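Re: [stockroom] Facing rules for slim cans on slotted shelving
Wednesday, December 11, 2024
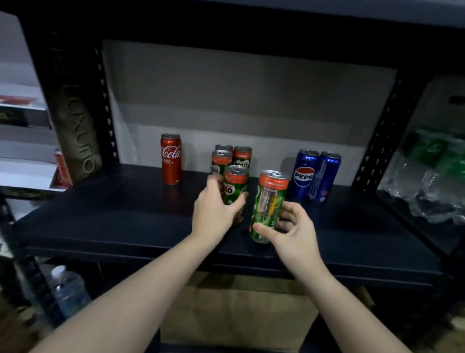 Two points on the facing rule, then an answer on shelf height. The rule in the Fovberg sheet assumes one product per shelf, and ours carry three or more. With mixed drinks I group by brand and turn the logo square to the aisle before moving to the next group. The two Pepsi cans at the right show the problem: the left one presents the globe, the right one is rotated to a different part of the graphic, and at a distance they read as two products. The same applies to the Milo cans — set the front one first, then line the others up behind it.

On 09:15 the Minami branch wrote:
> We reset bay 15 in April per the sheet. Slim cans now
> have 205 mm clear under the next shelf and it still
> feels tight at the back. Should we drop the shelf one
> slot? Also, is a single can enough to hold a facing?

Leave the shelf where it is. Dropping it costs you space on the level below, where the cartons go. Lift the front can out before reaching for the back row.

A single can does hold a facing, as long as the label is forward. Mark it for refill on the Fillomach list the same day. Disano codes stay unchanged.

— Stockroom desk, Fovberg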